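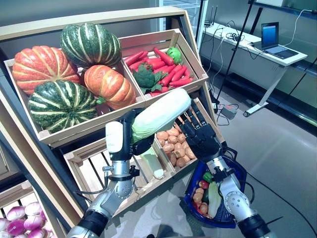
Montserrat Montes wants the stop rule written down before anyone runs another block on the produce stand, and she does not accept "operator discretion" as a rule. Her comment on the last entry was that three operators gave her three different answers on when to halt with an item in the hand, and that she could not tell from the logs which of them had been followed.

Fair. Draft below. It replaces the half page taped inside the cabinet door, which should come down.

## Produce stand, working rules, draft 2

Monday, from 8:40

**Scope.** Two-arm pick from the tilted stand, basket on the right arm. Artificial stock only. Does not cover the Campos cell, which has a fence and its own sheet.

**Before power**

- Walk the floor side of the stand. Cables go outside the reach of either arm at full extension. Check with the arms parked, then again after the first homing move.
- Basket handle seated on the right arm, basket empty, both checked by hand.
- Crates pushed fully down against their lower stops. A crate that has crept up the slope shifts every grasp in it.
- E-stop pressed and released once per session, by the person who will hold it. Log initials.

**During a run**

1. One person on the stop, one on the laptop. They do not swap in the middle of a block.
2. Nobody reaches into a crate while either arm is enabled. Paused counts as enabled.
3. Large items (napa cabbage, pumpkins, squash) move at the reduced speed setting from grasp to release. Small items may use the normal setting.
4. The right hand does not start a new reach while the left is carrying a large item across the center line. It may hold position.
5. Dropped item inside the stand: finish the motion, then pause. Dropped item on the floor: stop at once, disable, pick it up, re-enable, log.
6. Block length is 20 picks. After that, park both arms and empty the basket.

**Stop with an item in the hand**

This is the part Montserrat asked for. Two cases.

*Protective stop* (contact, joint limit, lost link). The hand keeps its grip. Do not command it open from the laptop. Disable the arm, put one hand under the item, then release using the manual control at the wrist. Log the joint positions before anything is moved.

*Operator stop* (pause, end of block, doubt). The arm carries on to the nearest crate or to the basket if the path is clear, and otherwise holds. If it holds, treat as a protective stop.

"Doubt" stays in. I tried to write it as a list of conditions and the list got to 16 lines without covering the one that happened on the Clorkico demo, so the word stands. An operator stop is never marked against the operator.

## Grip force

Working cap for the left hand is still the value set with the Clindiritz sheet. Open point: the cap was chosen on the squash, which is stiff, and the leaves on the napa cabbage give. Under the same cap the fingers close further and the item sits at a different angle in the hand. That changes the clearance to the neighboring crate and is the main argument for rule 4.

Proposal: separate cap by item class, stored in the item table and not in the script. Script edits to force values to need a second name in the log, same as we do for speed.

## Logging

Went through the old records before writing this. There are 1,468 pick entries. The stop reason is free text in all of them, and over 300 have nothing in the field at all, including ones where the motion trace plainly ends early. Can't be repaired now. From this entry on, the field takes one of these codes:

| Code | Meaning |
|---|---|
| P1 | contact |
| P2 | joint or workspace limit |
| P3 | lost link |
| O1 | planned pause |
| O2 | doubt |
| D1 | drop inside stand |
| D2 | drop on floor |

Blank is rejected on save. If none fit, use O2 and write a line.

## Open

- Basket load. No limit set. The right arm model treats the basket as a fixed mass and it is not one. Need a weight per item class, then a limit, then a check at load time. Until that is done, keep pumpkins out of the basket.
- Basket swing when the right arm stops hard. Try a lower deceleration setting first, a strap second.
- Rule 4 costs time. Montserrat thinks it can be relaxed to a clearance check. I would want the check tested on its own before it goes in.
- Skillstead training slides still show the old hand signals. Ask for the source file.
- Laptop position: operator's view of the lower crates needs checking with both arms raised. Second person on the stop should stand where those crates are in view.

Comments in the margin by Thursday. If nothing comes back on the force caps I will put them in the item table as proposed and run one block of cabbage only.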